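From: Wyn Maddocks
To: home-brewing and drinks list
Subject: Re: Glass dispenser, emptying the last of it

Hala Ouazzani wrote:
> The spigot on my dispenser sits too high to drain it. There is
> always an inch left in the bottom, and the last batch went sour
> on me before I noticed. Do you take the spigot off, or tip the
> whole thing? Mine holds 2 gallons and it's heavy.

Hala,

I tip mine. Run off what you can through the spigot first, so you aren't lifting the full weight. Then set a bucket on the floor and tilt the glass over the rim, keeping the metal fitting off to the side. I used to do it over the sink and chipped a Huvholm jar on the faucet.

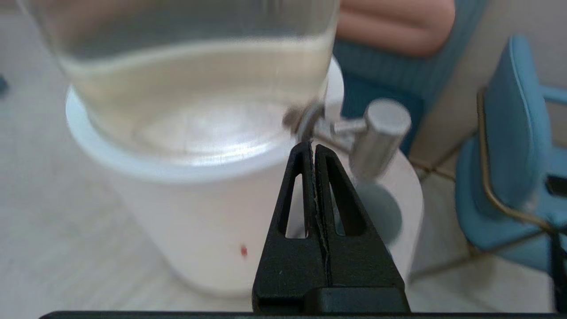
Washing the spigot

1. Unscrew the nut on the inside and pull the spigot straight out. Keep both washers together in a cup.
2. Soak everything in warm water with a little dish soap for half an hour. Work the handle open and shut a few times.
3. Rinse, let the parts dry, and put one washer on each side of the glass. Hand-tight is enough. Jacqueline Caron used a wrench on hers and had to buy a new jar.
4. Fill it a third of the way and leave it on a towel overnight before you trust it.

If the washers have gone stiff, replace them. Lecomte sells them in pairs. Check the hole size first, mine took the smaller ones.

Wyn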